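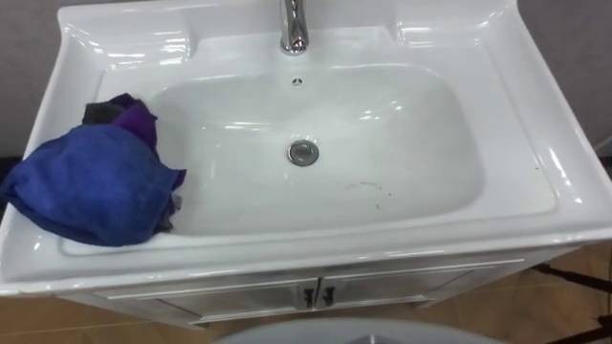

By eight in the morning Bram Verhoeven has already been on his knees for a while, and he'll tell you cheerfully that this is the part of the job he likes best. He looks after the cleaning robot at Gresonier, a small workshop that teaches humanoids to do the chores most of us put off, and before the machine gets anywhere near a washbasin it has to be looked over from the shoulders down.

He starts with the cables, which hang from the top of the robot and run down its back, and he follows each one with his thumb, feeling for kinks. Then come the arms — the elbows first, then the wrists, then the fingers, one at a time, opened and closed while he listens. "You hear trouble before you see it," he says, and he has a story to go with that, and a second story to go with the first.

The fingers are what wear out. Picking up a crumpled cloth is hard on them, and Bram keeps a notebook (a real one, with a coffee ring on the cover) where he writes down how many grips each set has done. The last pair lasted 988 before a joint went stiff. He swaps them at 2,000 no matter how good they look, and he greases the wrists every October whether they ask for it or not. 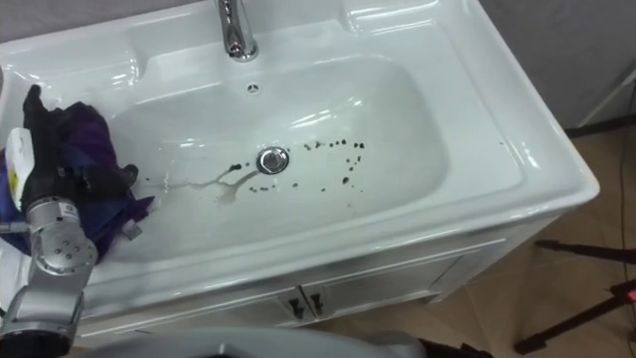
Dirt matters as much as grease, I learned. Spots near the drain are a fair test, small enough to miss and close to a metal plug that the fingers shouldn't knock. If the hand comes down even 2 millimeters too low, Bram stops everything and goes back to the wrist settings, humming, in no hurry at all. He let me try the adjustment myself, and I made it worse, and he was very kind about it.

The last check is where the robot stands. Too far back and it has to stretch for the bowl; too close and the elbow has no room to bend. Bram moves it by inches, steps away, squints, and moves it again.
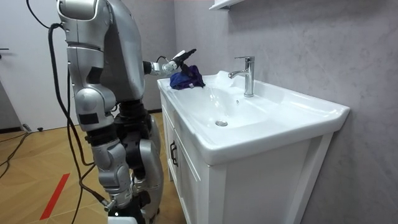

A drawer full of spares

Everything Bram might need lives in one deep drawer labeled Korna, after the supplier who sold him the cabinet years ago. He spent $3,000 on spare parts last year and winced when he told me — but he'd do it again tomorrow, he said, and he was already reaching for the grease.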